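Section 6: Running the Simulator on an Open Day

Visitors to the Cletden hall will want to see the arm do something. Start them on the simulator, where it can only knock over imaginary furniture.

6.1 Before the doors open

1. Switch on the demonstration PC and wait for the Serstead desktop. It takes its time.
2. Open the room called Pludcombe. The one with the marble floor — our budget stretches further in software.
3. Set the speed to 40. At 100 the arm is quicker than anyone's commentary.
4. Choose Gripper View on the big screen.

NOTE: Shadows have jagged edges at the default setting. Smoother ones are available, at the cost of everything else slowing to a crawl.

6.2 Handing over the controls

1. Seat the visitor and put the joypad in their hands, right way up.
2. Ask them to open the gripper fully before moving anywhere.
3. Let them steer for roughly eight minutes. Small children will consider this an insult.

CAUTION: Check that the joypad is linked to the simulator and not to the Dhillon arm behind the barrier. The two menu entries sit next to each other and look much alike.

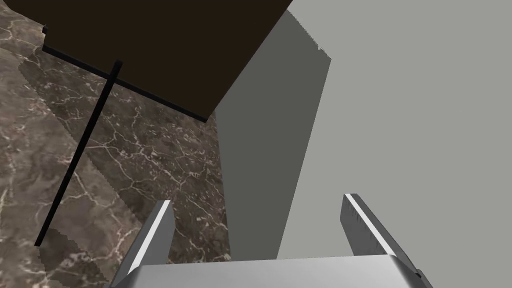 4. If the visitor gets lost, press Home. The arm returns to its starting pose and the blame is cleared with it.
5. Close the gripper and reload the room before the next turn.

For faults during a session, see Section 8.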